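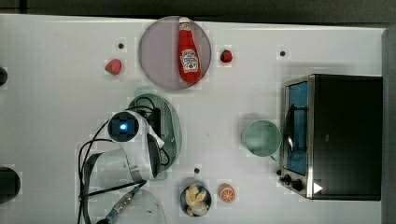
**When a law firm shuts down and its lawyers join a bigger one, do the clients go along automatically?**

The client decides. A firm can announce that a whole group is "moving with its clients," but the file belongs to the client, and each one has to be asked.

## Unit 2: Reading a merger announcement

Read the Urkgate packet before class, all 50 pages, including the dull ones at the back. Most of what matters is in the engagement letters.

The press release says Canpolat "combined" with Erora. Be suspicious of that word. It may cover any of the following:

- a true merger, where one firm takes on the other's debts
- a group of partners leaving, with the old firm left behind to wind up
- a purchase of some assets (the lease, the furniture, the phone number)

The release doesn't say which. Look at who signed, and for whom.

### Conflicts

Erora claims it ran 812 open matters through its conflict check and found no problem. Maybe so. I would want to know what was typed into the search. A check on client names alone misses parent companies, former names and people on the other side of a deal. In the packet, Ostis appears as a client of one firm and as a landlord in a suit handled by the other — find both places and mark them.

Don't assume a screen fixes it. Whether a screen is allowed, and whether the client must agree in writing, depends on the state. Look up your own rule and bring the text.

### Notice letters

The old firm mailed 332 letters. A letter sent is weak evidence of a choice made. Ask:

1. Did it offer staying, moving and going elsewhere as equal options?
2. What happened to clients who never wrote back?
3. Who was watching the court deadlines in the meantime?

On the second point, the packet treats silence as consent. I don't buy it, and you should be ready to argue either side.

### For next class

One page, typed. Pick a sentence in the release that you think a careful client should doubt, and say what document would settle it. "All of it" is not an answer.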